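4.3 Keeping the object table consistent between picks

The planner in Kustadora does not work on images. It reads an object table maintained by Mornus, in which each entry holds a class label, a pose, a support surface and a confidence value that decays while the object is out of view. Tidying a desk places unusual demands on this table. The same item may be on the desktop at one step and on a shelf at a later one, and a hand on its way to a pen will hide whatever is behind it.

An early version matched detections to entries by distance alone. This was adequate as long as only the target moved. It failed when an object was carried from one surface to another, as the tracker then kept the old entry and opened a second one at the destination. The planner would later send an arm to the old position. We therefore added the support surface to the matching cost, together with a flag set by the hand controller whenever the fingers close on an entry. A flagged entry may change its surface without penalty. An unflagged entry may do so only after 20 consecutive detections at the new pose.

Figure 4 gives three head-camera views of the workspace used in the tests. The shelf compartments and the desktop are registered as separate surfaces, and the region beyond the left end of the desk is masked out before detection.
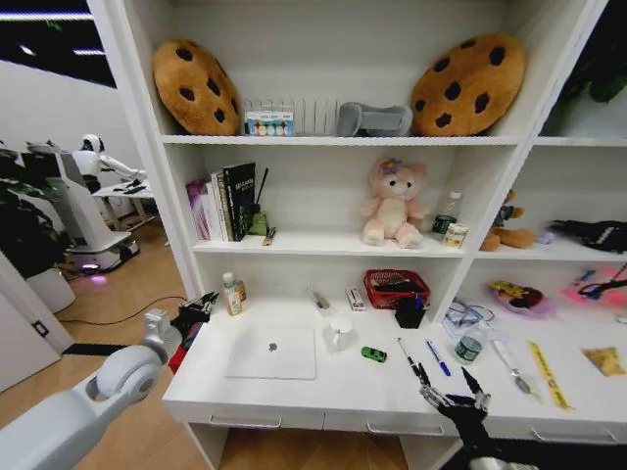
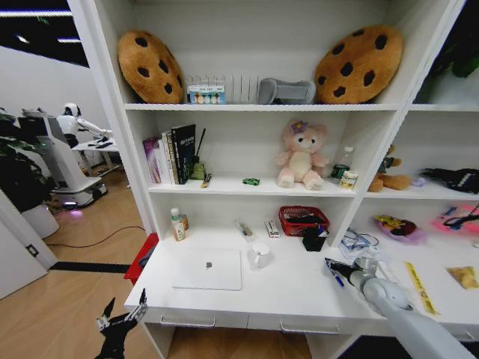
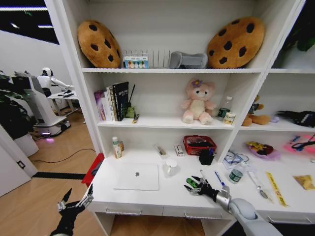

Figure 4. Desk and shelving unit from the head camera. The green toy car is on the desktop (first view), on the middle shelf (second view) and between the spread fingers of one hand (third view).

Occlusion by the robot's own arms is handled separately. Joint angles are used to render a silhouette of both arms and hands into the image plane, and the silhouette is widened by a fixed margin to absorb calibration error. Entries that project inside it keep their confidence unchanged. Entries outside it that are not detected decay as normal. Without this step, small objects close to the wrist were dropped from the table during slow approaches, and the planner issued needless search motions.

Thin objects remain difficult. The pose of a pen is well constrained along its length but poorly constrained in roll, and two pens lying close together are often merged. Hứa's splitting rule, which compares the length of the merged box with the stored length of each pen, resolves most of these cases when both pens were seen apart beforehand. It has no effect if they were side by side from the start.

The matcher was tuned offline on 3,352 labelled head-camera images. Labels were drawn by one annotator and checked by Pitkänen, who also marked the support surface of every object. Clear plastic was labelled but left out of the tuning set, as its depth readings were too sparse to give a usable pose. Such items enter the table as obstacles only, with an inflated footprint, and are never offered to the planner as targets.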